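「つかみました」と報告する機械について

この記事は約8分で読めます
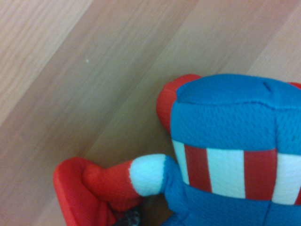 ロボットの失敗の中で、私がいちばん危ないと考えているのは、ロボットが自分では成功したと思っている失敗です。私は Nundby という小さい会社で、やわらかい物を箱に移すアームの調整を担当しています。やわらかい物は、つかむ場所によって性質が大きく変わります。青いメッシュのような生地の胴体は中身が詰まっていて、指で押すと押し返してきます。しかし頭の横に出ている赤い耳のような部分や、白いふわふわした袖口の先の赤い手は、細くて、横に飛び出しています。手首のカメラで近くから見ると、ぬいぐるみの全体は画面に入りません。機械は、見えている一部分だけで、どこをつかむかを決めることになります。五月に私たちの作業場で起きた事故も、この「一部分」から始まりました。

先に結果を書きます。けがは軽いものでした。同僚の Delia Vergara が右手の人差し指と中指を挟まれて、数日の間、キーボードを打つのに苦労しました。骨に異常はありませんでした。軽いけがだったので、社内の報告書は一枚で終わりました。私はその一枚に納得していませんので、この文章を書いています。

起きたことは次のとおりです。アームがぬいぐるみの端の薄い部分をつかみ、持ち上げました。途中で布が指の間からすべり、ぬいぐるみは作業台の縁に落ちました。ところが、画面の表示は緑色の「把持完了」のままでした。アームは何も持たないで箱の上まで動き、指を開き、「配置完了」と表示して、待機の姿勢に戻りました。Delia は緑色の表示を見て、一つの作業が終わったと判断しました。そして台の縁に引っかかっているぬいぐるみを取ろうとして、手を伸ばしました。そのとき、カメラは台の上にまだ物があることを認識し、アームは次の作業として、同じぬいぐるみをもう一度つかみに行きました。指が閉じた場所に、彼女の指がありました。

報告書には、原因として「作業者が停止ボタンを押さずに作業範囲に手を入れた」と書かれています。これは事実です。規則では、手を入れる前に必ず停止させることになっています。Delia 本人も、自分の不注意だと言いました。しかし私は、この一行を原因と呼ぶことに反対です。

私たちの作業場では、あの時期、停止ボタンを規則のとおりに押す人はほとんどいませんでした。私も押していませんでした。停止ボタンを押すと、アームの位置合わせを最初からやり直さなければならず、その間は仕事が進みません。落ちた物を拾うだけなら、待機の姿勢のときに手を伸ばすほうが早い。そして緑色の表示は、毎日見ていると「今は安全です」という意味に読めるようになります。設計した人は、そのような意味で緑色を選んだのではないでしょう。けれども、使う人が毎日どう読んでいるかということも、機械の性質の一部に入れるべきだと私は思います。

では、なぜ機械は「つかみました」と言ったのでしょうか。

私たちの使っている Runby という制御ソフトは、指を閉じたときの抵抗で成功を判断していました。指が途中で止まれば、間に物がある。最後まで閉じれば、物がない。かたい積み木では、この考え方は正しく働きます。受け入れ試験では積み木を使い、100回つかませて、100回とも正しく判定しました。私はその試験に立ち会い、書類に自分の名前を書きました。

布の場合は事情が違います。縫い目のところは布が重なって厚く、ふちのところは薄いです。厚いところを少しだけ挟んだとき、閉じる瞬間の抵抗は十分にありますから、成功と記録されます。その後で布がすべっても、ソフトは二度と確認しません。判定は一回だけで、その答えを最後まで信じ続けます。日本語に「思い込み」という言葉がありますが、私はこの機械の動作を説明するとき、いつもこの言葉を使いたくなります。母語でちょうど同じ言葉が見つかりません。

事故の後、私は記録を全部読み直しました。台の上の映像と、ソフトの判定を一つずつ比べる作業です。対象は、その期間にやわらかい物をつかんだ2,363回です。そのうち、判定が成功なのに物を落としていたものが19回ありました。会議でこの数字を出したとき、上司の反応は「思ったより少ない」でした。一パーセントにもならないのですから、その感想も理解はできます。

しかし、同じ数字を安全の問題として読むと、私には少ないとは思えません。物を落としたという失敗が19回あったことより、機械が人間に間違ったことを伝えた場面が19回あったことのほうが重いです。落とすだけなら、商品が少し汚れて、拾う手間がかかるだけです。間違った表示は、それを見た人の手を動かします。そして、めったに起きない間違いほど人は警戒しません。もし半分が間違いであれば、だれも緑色を信じなかったはずです。

同業の友人に Ardalan Moradi という人がいます。Fuentealba という会社で、食品の箱詰めの機械を見ています。彼にこの話をしましたら、意見が分かれました。彼の考えでは、表示の正しさに安全をあずけること自体が間違いです。柵と、扉を開けたら止まるスイッチがあれば、表示が何を言っていても人の指は挟まれない。だから判定の改良に時間を使うより、先に柵を付けなさい、と言われました。

私はこの意見の前半に賛成します。実際、私たちは今、台の前に光のセンサーを付けて、手が入るとアームが止まるようにしました。遅すぎた対策で、言い訳はできません。でも後半には賛成できません。柵のある作業場でも、人は機械の報告を見て次の行動を決めています。箱に入ったと報告された物が入っていなければ、だれかが探しに行きます。柵の扉を開ける人が、一日に何回も「また落ちているかもしれない」と思いながら開けるようになれば、次はそのスイッチが邪魔に感じられるでしょう。テープでスイッチを押さえたままにしてある機械を、私は前の職場で見たことがあります。安全の装置を無効にするのは、悪い人だけではありません。疲れた人もします。

ですから私は、機械の報告は、次の二つの点で変えるべきだと考えています。

一つは、「完了」という言葉を簡単に使わせないことです。私たちは Nenton という部品メーカーの感圧シートを指の内側に貼り、持ち上げた後と、運んでいる途中にも確認するようにしました。途中で圧力が消えたら、アームはその場で止まります。この変更で一回の作業は遅くなりました。社内には不満もあります。それでも、遅い正直な機械のほうが、私は隣に立ちやすいです。変更した後の試験では、今度は積み木を使わず、ぬいぐるみだけで、わざと端をつかませて100回行いました。落としたものもありましたが、落としたときには全部「落としました」と表示が出ました。私はこの結果を、前の積み木の試験より良い成績だと思っています。

もう一つは、「分からない」という表示を作ることです。以前の画面には緑と赤しかありませんでした。成功でなければ失敗です。けれども、カメラに胴体の一部しか映っていなくて、指に触れている布が耳なのか縫い目なのか区別できないとき、機械の本当の状態は「分からない」のはずです。今は黄色を加えました。黄色が出たら、人が見に行きます。もちろん、止めてからです。黄色が多すぎると人は無視するようになりますから、どのくらいの確かさで黄色にするかは、まだ毎週のように直しています。良い値はまだ見つかっていません。

Delia の報告書に戻ります。私は原因の欄を書き直してほしいと会社に頼みました。「作業者が手を入れた」という行を消す必要はありません。その前に、「装置が、物を持っていない状態で把持完了と表示した」という行を入れてほしいのです。さらにその前に、「受け入れ試験が、かたい物だけで行われた」という行が必要です。その試験の書類には私の署名がありますから、これは私にとって気持ちのいい訂正ではありません。

会社からは、報告書はすでに閉じたので追記はできない、という返事が来ました。別の書類として添付することは可能だそうです。添付の書式は、私が今作っています。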